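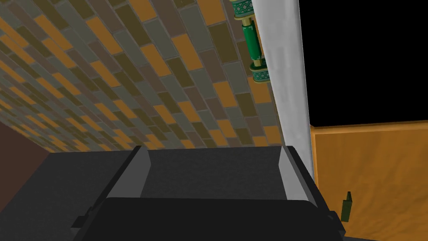 Attachment 1: wrist view from the kitchen simulation, fingers empty, green bottle on the wood surface at right

Ticket: Gripper sizing before purchase request
Opened by: Sunita Ridgeway, Kesivstead
Assigned to: Gemma Pagano, Broneo support
Opened: 18/04/2024
Status: Waiting on customer

Sunita Ridgeway wrote:
Hi Gemma, and thank you again for being so patient with me on the phone! I've attached a view from the simulated kitchen so you can see what we're working with. We're trying to settle the gripper order before the budget closes, and I'm stuck on which finger set to put on the form. The quote from Ruiz-Ortega has the standard fingers with an opening of 35 mm, and our model is still using the wider set that came with the Evham package. I'd hate to buy the wrong ones and have to go back for more money in September (I did that once with a set of cables and I still hear about it).

The small bottle by the right finger is the sort of thing we want to pick up. My other worry is the housing. From the wrist view it covers part of the bottle, and I don't know if that means we should budget for a second camera as well.

Gemma Pagano wrote:
Hi Sunita, no trouble at all, this is a much nicer time to ask than after the boxes arrive. I'd keep the finger question and the camera question apart, as they come out of different lines on your quote anyway.

For the fingers, could you measure the bottle model at its widest and send me that number? We like to leave 2 mm of room on each side. If the body is over 30 mm wide I'd move up to the wide set, and if it's under, the standard ones on the quote will do fine. Please measure the body and skip the neck, which is narrower and will give you a happier answer than you want.

For the camera, try swapping the standard fingers and their housing into the model first and run the same approach. The view may change enough that you can leave the second camera off. I'd still pencil it in as an optional line so the approval covers it either way.

Sunita Ridgeway wrote:
That makes sense, and the optional line is a lovely idea, I'll add it this afternoon. I do have one more question while I've got you. Does the quote price include the mounting plate, or is that separate? I've read the page several times and I keep talking myself into both.

Gemma Pagano wrote:
Separate, I'm afraid. Ask Ruiz-Ortega to reissue the quote with the plate on its own line. I'll leave this open until you have the bottle width.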